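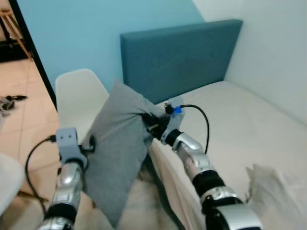 Kęstutis Toom and Rimantas Uibo
August · 2 min read

3. The build and the pillow task

We put Kurkura together in the shared workshop at Breverby, mostly in the evenings, and we would like to say something about how that went before we get to the results, as the one shaped the other a good deal. The two arms came to us secondhand, and everything past the wrist is our own. Each gripper bracket is a light gray printed part, squarish, with a pair of black fingers fitted to it, and it took us 25 prints to arrive at one that we both liked. The cables were a long argument. Rimantas wanted them tied down close to the arm, and Kęstutis wanted slack at the wrist — in the end we left them in wide loops, as Figure 1 shows, and stopped snagging them on the bedding.

Figure 1. Both grippers holding the gray pillow above the bed.

The pillow task is a plain one to describe. Each arm takes hold of the fabric near one side, the pair lifts together, and the pillow is carried over the sheets and set down at the headboard. What makes it harder than it sounds is that a soft pillow gives wherever it is pinched, so the fingers may close on a fold of cover and very little else. We tried 3 closing forces and kept the middle one, which we call the Šimkus setting after the old paper on cloth handling that put us on to it. Tilt was the other worry. If one arm leads, the pillow swings to a diagonal, and our first controller would then stop and wait for help. The version used here lets it hang at an angle and levels it only on the way down, and we have grown rather fond of that.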